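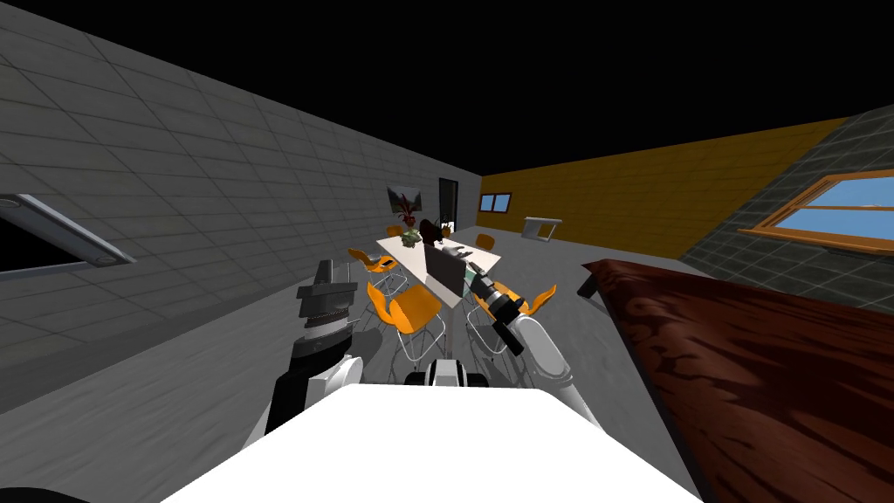

Section 4. Recording paired rollouts in the Clungate dining room

4.1 Purpose

Follow this section to record the rollouts used to measure head-tilt sensitivity in the Flaltelo controller. Each pair consists of two runs of one policy from one seed. The first run uses a level head camera. The second uses the rolled head camera. The score is the difference in final gripper error between the two.

The section assumes that the simulator is installed (Section 2) and that the two-arm robot model has passed the joint check in Section 3.

4.2 Before you start

1. Close any other program using the graphics card. The renderer and the policy server share memory.

2. Set the config field scene to clungate_dining. The scene file loads the white dining table, the orange chairs, the wooden counter and the items on the table.

3. Leave the ceiling flag off. The area over the walls renders black. The policies supplied with this manual were trained under that condition, and turning the ceiling on changes the lighting on the tabletop.

4. Confirm that the physics step and the render step are both locked to the values in the scene file. Do not override them from the command line.

NOTE: Scene files saved before August use the old chair collision mesh. Convert them with the Jaiswal mesh tool before use. Unconverted files load without an error message, but contact forces on the chair legs will be wrong.

4.3 Placing the robot

1. Load the robot at the marker named start_near. The base must face the long axis of the table.

2. Check the distance between the right arm and the wooden counter. The counter is a fixed body and does not move on contact.

3. Raise both grippers to the ready pose with the command pose ready. Wait until the status line reads SETTLED.

4. Open both grippers fully.

CAUTION: Do not send the ready pose while the right elbow is below the counter top. The solver will push the arm through the counter and the episode will be marked invalid.

4.4 Setting the head camera

1. Run the level condition first. Set head_roll to zero and record one test frame.

2. Set head_roll to the value listed for the rolled condition in the run sheet. Record a second test frame.

3. Compare the two frames. The robot's white body should be in the lower part of both, with a gripper on each side. If either gripper is missing, return to 4.3 and repeat from step 3.

4. Save the camera settings under the run name.
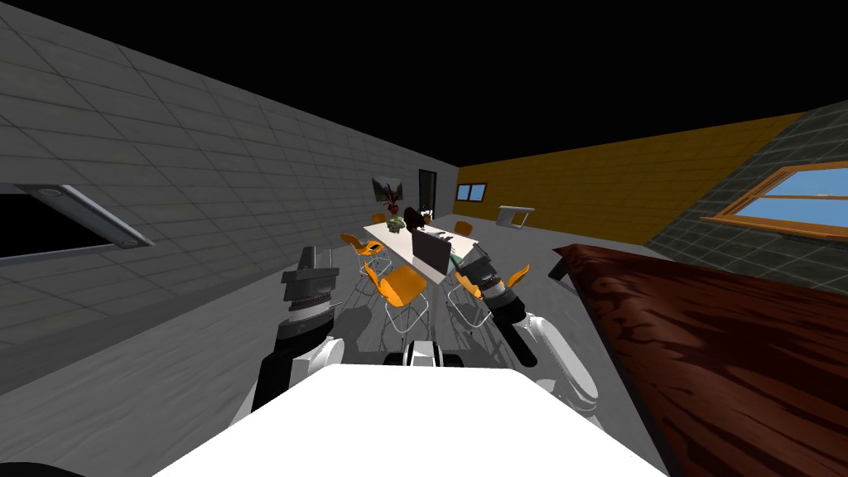 5. Lock the head joints. The policy has no control over the head during a rollout, and an unlocked head will drift when the arms accelerate.

NOTE: The two orange-framed window panes in the asset list share one sky texture. Replacing it changes the light on the right wall only and does not affect the score.

4.5 Running the rollouts

1. Start the policy server and wait for the ready message.

2. Enter the number of pairs. The standard set is 200 pairs per policy.

3. Set the episode limit to 900 steps. An episode that reaches the limit is scored at its last step.

4. Set the save interval to 12 steps. Smaller values fill the disk quickly and add nothing to the score.

5. Start the batch. Do not move the viewer window to another display while the batch is running.

If the batch stops early, restart it with the resume option. Completed pairs are skipped. A pair with only one finished run is discarded and recorded again.

4.6 Scoring

The scoring script reads the final gripper position from each run and subtracts the target position. It reports the median difference for the set and the number of invalid pairs.

Repeat the set if more than 2 pairs are invalid. In Proltbridge tests, most invalid pairs came from the right forearm touching the counter during the first reach. Moving the start marker away from the counter removes these contacts, but scores from a moved marker cannot be compared with the reference table in Appendix B.

CAUTION: Do not average scores from level-trained and roll-augmented policies. Report them in separate rows.

Section revised May 22, 2025. Continue to Section 5 to export the saved frames.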